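Ticket 403 -- egg tray, pink, replacement query
Opened by Gobnait Ó Dálaigh

Hello Delia, sorry to trouble you again about the egg tray. The eggs still wobble when I set them down, and I've tried swapping them over, which only helped the one on the left. I did wipe it out first, as you kindly suggested in July.

Status: waiting on Stustley 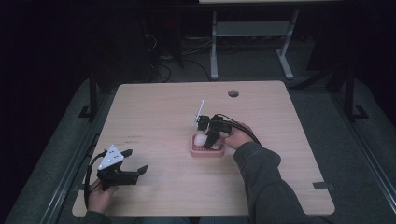
Can I put a bit of folded kitchen paper under the smaller egg?

A single layer is fine -- any thicker and it sits too high and tips.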